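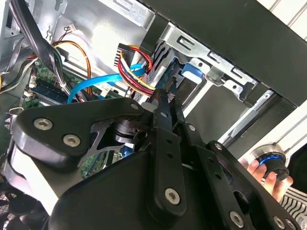 Standero

Standero is a collection of repair notes for old desktop computers, typed up from the paper logbooks of the Cárdenas repair shop. It has 2212 entries, each one a single visit to the bench: what the owner complained of, what was checked, which part was swapped, and how long the job took. I've had so much fun reading these, and I hope you will too!

What you get

entries.csv has one row per visit.
parts.csv is a list of 295 part names with the shop's own spellings next to the usual ones (there are a lot of ways to write "power supply").
pages/ holds typed copies of the 200 longest notes, line breaks kept.

Columns in entries.csv

id: entry number, in logbook order
complaint: the owner's words, as written down at the counter
checks: steps tried, separated by semicolons
part: name from parts.csv, or blank
minutes: bench time, blank in most of book 2
note: anything left over, and often the best bit

Getting started

Open the CSV files in any spreadsheet. They are UTF-8 with a header row. If accents look garbled, pick UTF-8 by hand in the import window.

Known problems

Book 2 got water on it, so words we couldn't read are marked [?]. Fan and drive noise share one complaint code in the early pages, and I haven't split them yet. Customer names and phone numbers were removed before typing.

Thanks

Rutilio Ledesma kept the books for years and let us borrow them. Consuelo Contreras typed most of the entries and caught a pile of my mistakes in parts.csv.

Changes

March 24, 2024: fixed shifted columns in book 2, added the pages folder. Next up is a cleaner set of complaint codes, planned for August. Corrections are very welcome, so please include the entry id.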